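# What We're Buying, and What It Has to Reach

Every spring we put together a little gallery page for the folks who read our equipment plan and would like something besides a spreadsheet to look at, and this year's is all to do with the humanoid for the Akthorpe rooms. I've kept it short (well, short for me!) and I've put the money talk right alongside the picture, so that you can look at the one while you're grumbling over the other.

A bit of background for anyone who is new. Nesow runs guest rooms at two sites, Akthorpe and Varkalach, and the long-term plan is to have a machine do the towel round at both - taking down the used ones, hanging up the fresh ones, and leaving the bar looking the way a guest would like to find it. We've been talking about it since before the Lacroix wing was finished, and I know some of you had given up on ever seeing a line for it in the plan. Well, there's a line for it now, and I'm very happy about that.

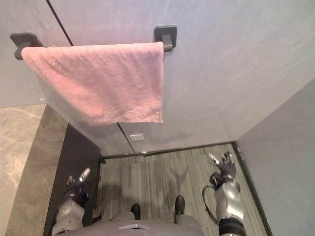
*Nesow Equipment Notes, Issue 30, page 2*

**The towel corner.** A pink terry towel on its bar, gray panels in front and to the right, and both of the robot's hands down at its sides of the view with the feet pointed at the wall. It's a snug spot for a machine with two arms, and I'd ask everybody who is pricing a base or a body to keep this corner in mind before falling in love with something wider.

Now, the budget. The hands are where I expect the longest conversation. We have set aside $2245 for spare fingers, fingertips and wrist cables in the first year, and that sum is kept apart from the purchase itself, so please don't raid it for shipping. Fingers that meet cloth all day will need replacing sooner or later, and I would much prefer to have the parts sitting in a drawer at Akthorpe than to be waiting on a parcel.

There's a further $300 for towels. I know, I know - we own plenty of towels! But the practice ones get handled over and over, and I'd like them to be bought new, all in one weight, and kept out of the guest linen altogether. Terry is what we hang in the rooms, so terry is what we'll buy.

Floors and steps come next. Please measure the drop at any raised edge near a towel bar, write down what the floor covering is, and send it in with the width of the space between the walls. Varkalach has older rooms and I suspect the numbers there will be less friendly, which is why the second machine sits in the following year's plan and hasn't been promised to anyone yet.

Quotes are due in by the end of April. If yours has a service contract folded into the price, please ask for it to be broken out on its own line, and send the whole thing to the equipment desk at Akthorpe with "towel round" in the subject.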